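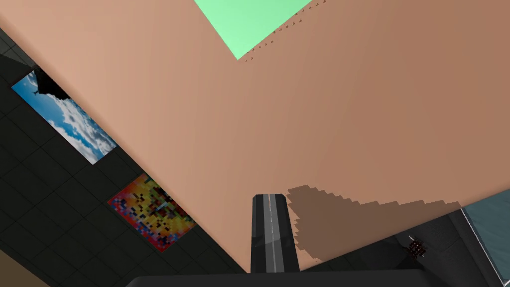

Wrist camera view in the sim cell, finger below the tip of the green region, default shadow settings.

To: cell-maintenance list, Clostedberg
Subject: Re: wrist camera offset after finger swap

> We changed the fingers on the Stetix gripper in cell 2 last month and
> the hand-eye numbers have not looked right since. The sim copy of the
> cell still has the old camera mount in it. Before I touch the real arm,
> can someone confirm which offset the sim is using, and whether the dots
> along the edge of the green area are a mesh fault or just the renderer?
> Also, should the shadow look that blocky?

Taking these in order.

Offset. The sim loads the mount from the Koutsoukos cell file, and that file still has the camera 76 mm back from the flange with a tilt of 22 degrees. The new bracket is 11 mm longer. Change it in the cell file only. If you also enter it in the gripper file it gets added twice, and the finger then shows up too low in the view or drops out of it. Reload the whole cell afterward; a scene reset does not reread the mount.

Dots. I have not traced them. They run in a diagonal row down the right-hand side of the green region, where it meets the tan surface, and they look like a rendering artifact to me. Two faces lying at almost the same height would give that result. Raise the green part by 1 mm in a scratch copy and render the same pose again. If the row goes away, leave the mesh alone and keep the 1 mm. If it stays, send me the mesh and I will check the edge.

Shadow. The stair-stepped outline beside the finger is what I would expect from a low-resolution shadow map. It has no effect on contact or on the joint values. It can upset the edge finder, which may lock onto the shadow in place of the slab edge. Turn shadows off for the calibration run and back on for everything else.

For the check itself, use the light stripe down the middle of the finger. It is easier to pick out than the dark faces on either side. Do not use the finger tip, as the bevel moves the corner depending on the view angle. I would not use the slab as the only reference either. At this distance it fills most of the view and leaves very few corners to fit. Back the arm off until at least four tile crossings are clear of the slab, then take the poses. I use 23 poses, and fewer than that gave me a poor fit in rotation on the Plornalwood cell.

On the real arm, check the two bracket screws before you run anything. They were loose on ours after the finger swap, and no offset will fix that. Mark the heads with paint pen once they are tight.

Still open on my side: the gripper file has no revision number, so I cannot tell whether your copy matches ours. Please post the header of yours to the list along with the fit residuals.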